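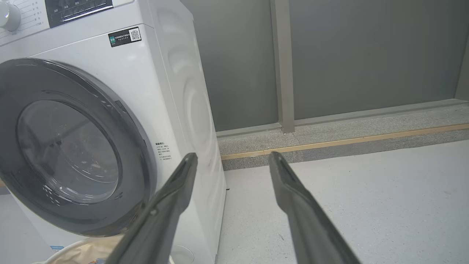
I visited the spa hotel Tramommont on its open day, 2018-01-13, because my sister and I are looking for a place to spend one week in August with our mother. The open day was free, but you had to write your name on a list at the reception. We were first shown the part of the house where the guests normally do not go, and I must say I liked this more than the pool. A spa lives from its towels. Even on a small front-loader, with the round knob on the left and the column of Chinese programme names beside it, one wash is quickly full when you put in two bathrobes, and a hotel like this gives each guest a bathrobe and fresh towels every day. The lady who guided us explained that the bathrobes are dried slowly, so they stay soft, and that guests who have sensitive skin can ask for washing without perfume. I wrote this down for my mother.

After that we went to the treatment rooms. They are in the old wing, on the side of the valley, and one must go down a narrow stair. There is also a lift, but it stops half a floor too high and there are still a few steps. For people with bad knees this is a real disadvantage and I told it to the guide. She said the lift will be changed, without saying when.

The massage rooms are small and very quiet. We could try a hand massage with an oil from Gritulov, a company from the next village which makes oils and bath salts. The oil smells of pine and a little of orange. My hands smelled of it until the evening, also on the bus. In the shop they sell the same oil, but only in large bottles, so I did not buy one.

The house has 3 saunas. One is mild, with herbs, and I could stay in it a long time. The second is hot and dry, and the third was closed on the day of our visit. The resting room has wide windows and blankets, but too few beds in my opinion. At four in the afternoon they were all taken, and people had put their books on the beds to keep them, as they do everywhere.

The outdoor pool is warm also in winter. To reach it you must cross a piece of terrace with bare feet, and in January one does this fast. The water comes from the Turkdale spring and tastes a little of iron. You can drink it from a tap near the changing rooms.

For lunch we had soup and bread in the restaurant, which is called Yen. The soup was good and the portions are not big. Who wants a full meal should reserve, because hotel guests have the first choice of tables.

A package with 2 nights, breakfast and one massage was offered at a lower price for visitors of the open day, but only until the end of March, so for us it was not useful. In summer the prices are higher, and a single room costs nearly the same as a double. We asked for a written offer for August with three beds and a room near the lift. They promised to send it by e-mail.

The bus back to the station goes once an hour from the lower gate, not from the main entrance where it stops when you arrive.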